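Search the help pages Go Clear

Two-finger gripper vs. suction for bin picking — where to start?

maddocks_cell

We are comparing end effectors on a KUKA arm for picking mixed items out of a metal bin. The candidates are a two-finger parallel gripper from Billov and a vacuum tool from Pikodora with a single bellows cup. Cycle time is not critical. Pick success is.

The finger gripper does well on rigid items in the middle of the bin. It fails near the walls, where one finger lands on the rim or the slope of the side before the item is between the pads. Out of 225 attempts it missed 40, and most of the misses were wall cases. The vacuum tool reaches the walls but will not hold anything soft.

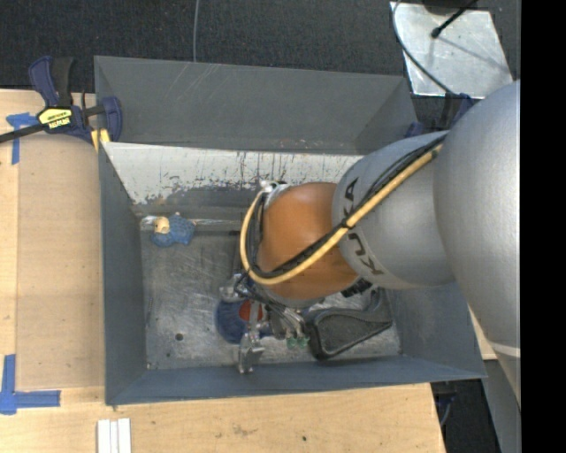
Opening width at approach is fixed at 80 mm for all items. I have not tried changing it per item, because the opening is set in the gripper controller and the arm program only sends open and close. The hose and cables are dressed along the outside of the arm, which limits how far I can turn the last axis before they go tight.

Should I put the effort into the fingers, the approach angle, or a second tool?

Posted 8 Jan 2019

brollbridge_tech

Approach angle first. It costs nothing but programming.

A vertical approach with the fingers opening toward the wall is the worst case. Rotate the tool so the opening direction runs parallel to the nearest wall, then tilt the tool a few degrees so the wrist leans toward the center of the bin. In a corner you can only satisfy one wall, so pick the one closer to the item.

After that, reduce the opening. 80 mm is too wide if most of your items are smaller than that. Check whether the controller accepts preset positions on digital inputs. Two presets, narrow and wide, will cover most of the range without a fieldbus connection.

For the cables: find the rotation at which the bundle begins to pull, note the axis value, and set a software limit before it. A symmetric two-finger gripper gives the same grasp at 180 degrees, so when the planned angle is outside the limit, use the opposite one. Leave enough slack at the last tie point for the tilt as well.

Also separate your failures before changing anything. "Missed" should be at least three categories — finger collision, slip after closing, and wrong pose from the camera. If the third is large, no gripper will help. Bare metal bins give poor depth data on shiny areas.

pikodora_user7

Suction will not work on plush or fabric whatever cup you buy. Air goes straight through. Get a bigger pump maybe. We just gave up and used fingers.

grasp_and_release

The angle advice is correct. I would add fingertip shape. Standard tips are often thicker than they need to be on the outer face. We thinned ours to 7 mm and the wall picks improved, at the price of some flex with heavier items.

If you go to a second tool, weigh both together before you mount them. Update the payload and center of mass in the arm controller too — with the old values, contact detection either trips on fast moves or reacts late at the bin floor.

Related items
Setting payload data after a tool change
Depth camera returns holes on shiny surfaces
Cable dressing for wrist rotation
Bellows cup or flat cup?
Gripper presets on digital inputs

Last updated: January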